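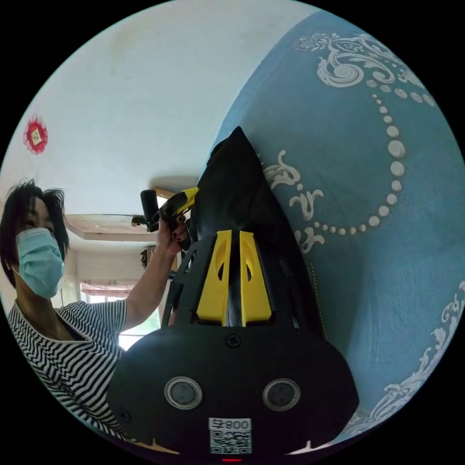 Yellow fingers, black body.

I make these seed paper gift tags at Sokia, my little stationery shop in Mandbridge, and I'm ever so fond of them! Each pack holds 20 tags (plus twine), with poppy seeds pressed into the paper. Write your message, tie one on, then let your friend plant it under a thin layer of soil. I'll have a holly-green version ready in October – do ask me if you'd like some put by.

2 comments | 1,106 shares
We use cookies to remember your basket. OK
© Sokia, Mandbridge | Contact | Back to top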